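Boletim Plever - 17 de março de 2021
Automação e trabalho

As máquinas já sabem arrumar uma sacola?

Todo começo de ano recebemos a mesma pergunta dos leitores: quando é que um robô vai dobrar a roupa, guardar as compras ou esvaziar a lava-louça? A resposta curta continua parecida com a do ano passado. Em algumas tarefas, com objetos rígidos e sempre na mesma posição, a máquina já trabalha melhor do que uma pessoa cansada. Em quase tudo o que envolve tecido, plástico mole ou bagunça, ainda não.

Em fevereiro a Tuva, pequena oficina de automação que acompanhamos desde o primeiro boletim, publicou os resultados de um teste com tarefas domésticas e de estoque. Foram 382 tentativas com um braço comercial e uma garra de dois dedos, divididas entre pegar, abrir, colocar dentro e fechar. Com caixas de papelão e potes de tampa rígida, o acerto chegou a 89 por cento. Com sacolas e sacos de todo tipo, ficou em 30 por cento, e a maior parte das falhas aconteceu logo no primeiro contato, antes de qualquer objeto sair do lugar.

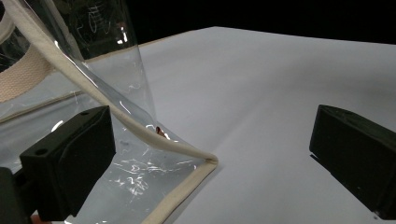
O plástico transparente é o caso mais difícil da lista. Uma câmera de profundidade comum depende da luz que volta do objeto, e o vinil devolve essa luz de maneira irregular ou a deixa passar. Quem olha para uma sacola de vinil amassada sobre uma mesa branca se orienta quase sem pensar pelo viés creme das bordas, que continua legível mesmo onde a superfície se enche de reflexos. Um programa precisa aprender isso. Enquanto não aprende, confunde brilho com borda e fecha os dedos no vazio, ou pega duas camadas quando queria uma.

Há também o problema da forma. Uma caixa tem a mesma forma antes e depois de ser tocada. Uma sacola muda a cada toque, dobra para dentro, cola em si mesma, tomba quando recebe o primeiro objeto. A pessoa corrige com a outra mão, muitas vezes com o dedo mínimo ou com o antebraço. Com dois dedos de garra, cada correção vira um movimento separado, que precisa ser decidido, executado e conferido. Nos vídeos da Tuva, abrir a boca de uma sacola levava 20 segundos quando dava certo.

No chão de fábrica a conversa é outra, e convém não misturar as duas. A Vieira, que embala peças de reposição, resolveu a questão da sacola mudando a sacola: passou a comprar embalagens em rolo, pré-abertas, que uma máquina sopra e mantém abertas enquanto a peça cai. Funciona bem e não tem nada de inteligente. É a solução que a indústria prefere há décadas, mexer no ambiente até que a tarefa fique fácil. Em casa ninguém vai trocar as sacolas, as gavetas e as toalhas para agradar a um robô.

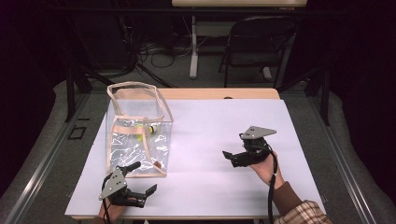

Por isso boa parte do esforço atual vai para o aprendizado por demonstração. A pessoa faz a tarefa, o movimento é registrado, e o programa tenta reproduzir o que viu em situações parecidas. A vantagem é que não se precisa escrever uma regra para cada dobra do plástico. A desvantagem é a quantidade de repetições, e o fato de que uma demonstração feita com uma sacola e uma bola pode não servir para outra sacola com um pacote de arroz.

A Pornex, que vende equipamento para depósitos, anunciou que pretende oferecer um módulo para embalagens flexíveis. Pedimos a ficha técnica e recebemos um folheto com três parágrafos e nenhum número de acerto. Quando houver dados, voltamos ao tema. Por enquanto, a recomendação para quem tem uma operação pequena é a mesma: automatizar o transporte de caixas e a pesagem, deixar o ensacamento com gente e desconfiar de vídeos acelerados.

Para a casa, o aspirador continua sendo o único robô que recomendamos sem muitas ressalvas - e mesmo ele pede que alguém recolha os fios do chão antes. Guardar objetos em uma sacola, tarefa que uma criança pequena faz sem instrução, segue na lista das coisas em pesquisa.

Leitores que já testaram garras em embalagens moles podem mandar o relato para a redação. Interessam principalmente o tipo de material, a iluminação do local e o que foi feito depois de cada falha. Os melhores relatos entram no próximo boletim, junto com a tabela completa dos testes da Tuva.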